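Wirkley College of Hospitality Services
Guest Supplies and Small Stores, Unit 5: Wrapped Portions
Course handout, revised 19/10/2021
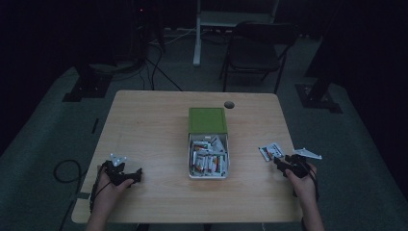
A trainee at the Grurberg site asked whether wrapped portions need to be handled by the stores team at all, given that the supplier has already counted and sealed them. The same question is raised in most intakes. The supplier's count covers the case as shipped. Once the case has been opened and its contents moved to a lidded container, responsibility for quantity, date and condition passes to the person who signs for that container.

5.1 Scope

This unit covers individually wrapped items held in small containers for meeting rooms, reception desks and training suites. Bulk cases are treated in Unit 3. Items requiring refrigeration are excluded.

5.2 Opening a container

Place the container on a clear table with enough space beside it for items taken out. Raise the lid fully before reaching in. A lid held half open with one hand leads to torn wrappers and miscounts. Packets that have been tipped in will lie at different angles, and those underneath may carry an earlier date than those on top. Do not assume that the top layer represents the whole.

5.3 Checking

Remove packets one at a time and set them down to one side. Each is checked for a sealed edge, a legible date and an undamaged wrapper. Wrappers of the same product may show different colors according to flavor, and mixed flavors may share a container provided that the product code is the same. Any packet with an open seam is entered on the waste sheet and is not returned to stock.

5.4 Repacking

Return packets with the earliest date uppermost. Containers must close without pressure on the lid. The working limit for the standard container is 40 packets. Staff at the Parsa building use a deeper container, for which the limit is posted inside the store cupboard door.

5.5 Records

The Vavia stock sheet has one line per container. Enter the opening count, the number removed to waste, the closing count and initials. Corrections are made with a single line through the error. In January the Grurberg site issued 3000 wrapped portions, of which 600 could not be matched to a stock sheet. Sheets are now collected at the end of each shift.

5.6 Exercise

Work in pairs. One member empties and checks a container while the other completes the stock sheet, after which the roles are exchanged using a second container. Compare both closing counts with the counts held by the instructor. Differences are to be traced to a particular entry before the sheet is signed.

Reading for the next session: Unit 6, Labels and Shelf Order, sections 6.1 to 6.3. Bring the completed stock sheet.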